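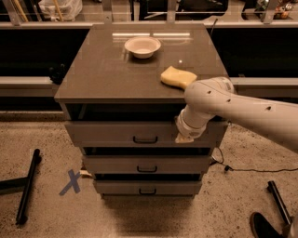
Sendmont 오픈핑거 글러브 MMA 스파링용

제품 개요
Sendmont 스파링 글러브는 종합격투기 체육관의 타격 및 그래플링 혼합 훈련용으로 만든 오픈핑거 글러브입니다. 시합용 글러브보다 너클 패드가 두껍고, 손바닥은 열려 있어 클린치와 그라운드 동작에서 상대를 잡을 수 있습니다. 샌드백 전용 제품이 아니므로 장시간 백 훈련에는 같은 브랜드의 백 글러브를 권합니다.

제품 사양
용도: 스파링, 미트, 그래플링 혼합 훈련
외피: 합성 가죽
충전재: 2중 폼(바깥쪽 고밀도, 안쪽 저밀도)
손목: 벨크로 스트랩, 한 바퀴 감아 고정
엄지: 분리형 패드
색상: 검정, 회색
사이즈: S, M, L, XL
구성: 글러브 한 켤레, 메시 파우치

사이즈 선택
엄지를 제외하고 손바닥의 가장 넓은 부분 둘레를 줄자로 잽니다. 핸드랩을 감고 사용할 분은 감은 상태에서 재십시오. 두 사이즈의 경계에 있으면 큰 쪽이 맞습니다. 처음 몇 번은 손가락 사이가 뻣뻣하게 느껴질 수 있으며, 착용하면서 부드러워집니다.

이전 모델과 달라진 점
1월 입고분부터 손목 스트랩이 길어졌고, 검지와 중지 사이 봉제선이 바깥쪽으로 옮겨졌습니다. 이전 모델에서는 이 봉제선에 손가락이 쓸린다는 의견이 있었습니다. 패드 두께와 사이즈 기준은 그대로입니다.

사용 후기
"주짓수 수업이 끝나고 바로 스파링을 하는데 글러브를 바꿔 낄 필요가 없습니다. 손목은 단단하게 잡아 줍니다. 엄지 패드가 조금 큰 편이라 초크를 잡을 때 걸리는 느낌이 있었고, 한 달쯤 쓰니 익숙해졌습니다." Brenda Urrutia

관리 방법
사용 후 마른 천으로 땀을 닦고 스트랩을 푼 채 그늘에서 말립니다. 세탁기와 건조기는 사용할 수 없습니다. 젖은 글러브를 파우치에 넣어 두면 냄새가 나고 안감이 상합니다. 벨크로에 붙은 실밥은 빳빳한 솔로 떼어 내십시오.

배송과 교환
재고가 있는 사이즈는 결제 후 2일 안에 발송합니다. 미착용 제품은 수령일로부터 30일 이내에 교환 또는 반품할 수 있습니다. 핸드랩이나 테이프 자국이 남은 제품은 반품 대상에서 제외됩니다. 체육관 단체 주문은 13켤레부터 별도 견적이 가능하며, 로고 인쇄는 검정 제품만 받습니다.

함께 찾는 제품
Vakier 핸드랩
Van Hecke 정강이 보호대
Mandia 마우스가드 케이스

상품 정보 최종 수정: 2023년 3월 22일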